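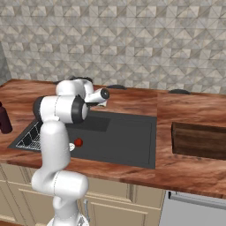
¿Puede ya una máquina recoger la cocina?

Mi cuñado me lo pregunta cada vez que nos vemos y siempre le contesto lo mismo: depende de qué entiendas por recoger. Si es meter una cosa en un cajón sabiendo dónde está la cosa y dónde está el cajón, sí, bastante a menudo. Si es lo que hago yo después de cenar, con la sartén engrasada, dos vasos con restos de vino y un trapo que no sé si está para lavar, todavía no.

Llevo desde octubre dedicando parte de mi trabajo a esto. Entré en un proyecto pequeño, Clesau, donde preparamos tareas domésticas en simulación para comparar distintos programas de control. Antes hacía algo parecido para almacenes, con cajas, que es otro mundo. Una caja tiene seis caras planas y una etiqueta. En una cocina casi nada es así.

El fregadero da más trabajo de lo que parece

Empezamos por el fregadero porque era lo que teníamos modelado. Un brazo, una encimera de madera, una rejilla para escurrir y objetos que se van cambiando. Las tareas se escriben en una frase, como se las dirías a una persona: pon esto en la rejilla, saca aquello, deja la botella donde estaba.

Lo primero que aprendí es que un fregadero es un agujero, y que un brazo robótico se lleva mal con los agujeros. Para coger algo que está sobre una mesa se baja en vertical, se cierra la pinza y se sube. Para coger algo del fondo de una pila hay que bajar lo mismo y además no chocar con las paredes, ni con el grifo, ni con lo que haya en el borde. Una persona mete la mano de lado, tantea y saca la cuchara sin mirar. El brazo no tantea, o tantea muy poco, y cuando roza algo que no esperaba lo normal es que se pare.

La última tanda que hicimos con el programa que llamamos Medve fue de 57 intentos. En 16 el brazo soltó el objeto fuera del sitio pedido y en 15 ni siquiera llegó a cogerlo. El resto salió bien. Para un artículo es un resultado presentable. Para una casa significa que más de la mitad de las veces tienes que levantarte del sofá, y entonces prefiero levantarme siempre y hacerlo yo.

Tampoco conviene leer esos números como si fueran una nota. En simulación todo está demasiado limpio. No hay grasa, no hay espuma, la luz no cambia a las siete de la tarde y ningún vaso se rompe. El mismo programa en un brazo de verdad suele ir peor, y hay que volver a ajustarlo. La ventaja es que puedo repetir la prueba toda la noche sin que nadie tenga que volver a colocar los objetos. Con Soltov, el programa anterior, llegamos a lanzar 3.000 repeticiones antes de descartarlo, algo que con platos reales no se me habría ocurrido.

Lo que se hace fuera de la pila

Sobre la encimera las cosas van mejor. Hay sitio para moverse y los objetos se ven enteros desde casi cualquier lado. Una botella de pie es un buen caso: forma cilíndrica, cuello estrecho, se agarra por el cuerpo y no rueda. Un rodillo de cocina es peor. Si la pinza lo coge por el medio, aguanta; si lo coge cerca de una punta, se inclina; y si lo empuja sin querer, se va rodando hasta donde le parece. Tuve que repetir una prueba entera por culpa del rodillo, un miércoles que ya iba mal.

El otro problema es el propio brazo. Ocupa mucho. En una fábrica se le pone una jaula o se le deja un metro libre alrededor y asunto arreglado. En mi cocina, si lo montas delante de los muebles, ya no abres el armario de los cubos. Además se tapa a sí mismo la vista: con una sola cámara fija hay posturas en las que medio fregadero desaparece detrás del codo. Se pueden poner más cámaras, y nosotros las ponemos, pero en una casa alguien tendría que aceptar vivir con ellas. 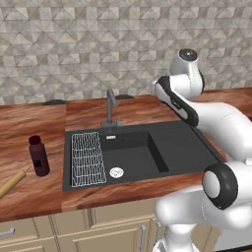 Qué le veo cerca y qué le veo lejos

Rohani Menon, con quien comparto las pruebas, es más optimista que yo. Ella viene de Drondix, un taller donde automatizaron el vaciado de bandejas, y allí la máquina trabaja turnos completos. Su argumento es que el taller también era un desorden antes de que lo arreglaran para la máquina, y que con las cocinas pasará igual: cambiaremos las rejillas, los tiradores y hasta la forma de los vasos. Puede ser. El lavavajillas ya nos obligó a comprar platos que caben en él y nadie protestó mucho.

Yo creo que veremos antes tareas sueltas. Pasar los platos ya aclarados de un lado a otro, siempre en la misma cocina y con la misma vajilla, me parece alcanzable en pocos años si alguien quiere pagarlo. Doblar ropa lo están intentando muchos equipos y avanza, despacio. Fregar una cazuela con arroz pegado lo veo lejos, porque hay que apretar, mirar, volver a apretar y decidir cuándo está limpia. Eso último cuesta incluso explicárselo a un adolescente.

En el taller las cosas son distintas. Atornillar la misma pieza, cargar una máquina o apilar está resuelto hace tiempo. Lo que sigue costando es lo que queda entre una operación y otra: recoger la pieza que se ha caído, apartar un cable, darse cuenta de que falta una arandela. Cuando visito una planta me fijo en lo que siguen haciendo las personas y casi siempre es eso.

De momento sigo con la pila. La siguiente prueba consiste en dejar un objeto en la rejilla sin que toque los alambres al pasar, y luego repetirla con la botella movida un palmo. Si cambia algo en los resultados lo contaré en otra entrada. A mi cuñado le he dicho que no venda el estropajo.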